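Bins and Bar Stock at Prenside
Gallery page, updated Sep 14, 2026

Home > Workshop > Storage > Bins and bar stock

This page belongs to the storage section of the Prenside workshop site. It covers the open metal bins and the colored bars we keep in them. The notes come first and the photo is further down, with its caption above it. Text is by Chenxi Liang. Quentin Maillard checked the part about labels and corrected two mistakes in the old version.

About the bins

We own 51 bins. Most came from the old Dalen building when it closed, and the rest were bought new from Workau a year later. The Workau bins are a little deeper than the Dalen ones, so the two kinds don't line up on the same shelf. Dalen bins go on the low racks along the north wall. Workau bins go by the benches.

Sloping walls make a bin easier to reach into, and parts end up closer to the middle. The drawback is that you lose floor space at the bottom. A bar that fits across the top of a bin may not lie flat in it, so measure the floor and ignore the rim. We got this wrong on the first order and had to send a box of long bars back.

All the bins get scratched. We used to line them with rubber sheet, which kept the bars quiet and the metal clean, but the sheet curled at the corners and grit collected under it. The last of it was taken out in December. Since then the bins have been wiped with a dry cloth and otherwise left alone. Marks on the floor don't affect anything. A dent that stops a bar from lying flat does, and a bin with a dent like that should be set aside by the door with a tag on it.

About the bars

At the last stock check we had 3734 bars in all colors. Green and red make up the bulk of it. There are also over 200 in odd colors left from earlier orders, kept in a cabinet and not used for anything at the moment.

Colors here go by order, and each order has its own sheet in the binder. Please don't guess from the color alone what a bar is - check the sheet. Two reds from different orders can look the same under the ceiling lights and quite different near a window.

Stitness supplies the end labels. They used to go on the bars, where they rubbed off. Now they go on the outside of the bin, on the short wall, with the order number on the top line and the date of the last check underneath. Old labels have to come off completely before a new one goes on. Warm water and a plastic scraper will do it.

Filling and emptying

Don't stack bars up to the rim. A few at a time in one loose layer is best, with enough gap to get hold of each one. Bars may point in any direction. We tried keeping them all lined up and it took longer than it was worth.

Mixed bins are fine during the day. At closing, each color goes back to its own rack, and the bins are left empty overnight - small offcuts too, which have their own tray under the bench. If a bar has a chipped end, put it in the tray as well.

The photo

Dark green and brick-red bars together in one bin. The sloping gray walls show well in this view, and so do the whitish scratches on the floor. 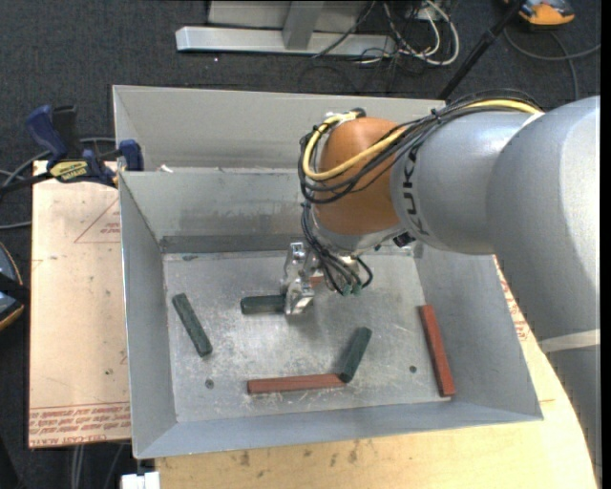

Can the bars be stored upright if there is no room on the racks?

Short ones can, for a day or two, in the tall bins by the door. Long bars should stay flat, as they tip over when someone takes one out from the back of the bin.

Related pages

Racks on the north wall
Label sizes and where to order them
The odd-color cabinet, full list
Stock check sheets (binder 57)

If you have a clear photo of the Workau bins from the side, leave a copy in the storage folder and tell Chenxi. We would also like one of the label on the short wall, close enough to read. Corrections to the text go to Quentin.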